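Pikulska drilling to resume at Carncombe as tin junior waits on metallurgy

By the resources desk

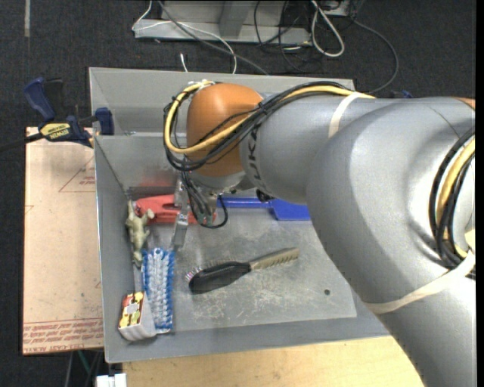 The company has drilled 43 holes at Carncombe since it took over the licence, and its technical director is in no hurry to turn them into a resource estimate. Pikulska wants a second round of metallurgical results first. The tin grades are reasonable, he says, but grade has never been the difficulty with this deposit.

"The old operators knew the tin was there," he says. "They could not get enough of it out of the rock. Recoveries in the last years of the mine were poor, and most of the loss was in the fines. If we publish a tonnage now, people will multiply it by the tin price and stop reading."

Carncombe was worked underground for cassiterite until low prices closed it. The lodes are steep and narrow, hosted in altered slate close to a granite contact, and the workings go down to 600 metres below surface. Pikulska's drilling has been aimed at ground to the east of the old shafts, where the historical plans show a fault and then nothing.

"The assumption was that the lode ended at the fault. It has been displaced to the north. We hit it in the third hole, lost it for a while, and then picked it up again once we had a better idea of the dip. The throw is larger than we first modelled."

He describes the eastern ground as wider but less regular. Tungsten appears in some of the intercepts and copper in most of them. The copper is a mixed blessing. It adds value on paper, but the sulphides have to be floated off before the gravity circuit, and arsenic tends to come with them.

"Arsenic is the first question a smelter will ask about. We would sooner deal with it at the concentrator than pay the penalty. The first round of testwork got it down to a level that can be sold. It did so on a composite from the upper part of the lode, so I would treat that result with some care."

The second round uses separate composites from upper, middle and lower sections. Each is being crushed in stages, with jigs and spirals on the coarse fractions and a multi-gravity separator on the slimes. A sensor-based sorting trial is running alongside, using X-ray transmission to reject barren slate ahead of the mill.

"Sorting suits this rock because the density contrast is good. What I don't yet know is how much dilution we will be carrying. In a narrow lode you always mine more waste than you planned, and the sorter is worth more to us if the stopes are untidy. We have given the laboratory material at several dilution levels."

Asked about mining method, he says longhole stoping is the base case for the wider eastern sections, with something more selective nearer the old workings. Crown pillars will have to be left beneath the flooded levels until those have been drained. The water stands close to adit level and is slightly acid. A treatment plant would have to be built and permitted before pumping could start, and the discharge application has gone in.

"Dewatering is the long item. Allow 18 months, possibly more. The pumps are straightforward. The consent isn't, and it shouldn't be, given where the river goes."

Pikulska also holds Ranmont, an earlier-stage property to the south. Soil sampling there covered 2000 hectares and returned a tin anomaly with a weaker lithium response on its western side. There are no plans to drill Ranmont this year. The director would like a gravity survey to fix the shape of the granite beneath it.

"Ranmont could be interesting. At present it is a coloured map. I would not ask anyone to put a value on it."

Funding for the current work comes from a placing in which Yuan, a trading house that handles tin and antimony concentrates, took 8 per cent of the enlarged share capital. The agreement gives Yuan a right of first refusal over part of any future offtake, at prices linked to the market. It carries no board seat.

"They sent their own metallurgist, who spent two days in the core shed and asked better questions than most analysts. I took that as a good sign. It does not commit them to financing a mine."

Drilling restarts in May with two rigs. One will infill the eastern lode above the fault intersection and the other will step out along strike, where the spacing is still too wide to support anything better than an inferred category. Assays will be released in batches. The metallurgical report is due after the first of those, and the resource estimate will follow it.

"I have been asked whether we could do it the other way round," he says. "We could. I would then have to do it twice."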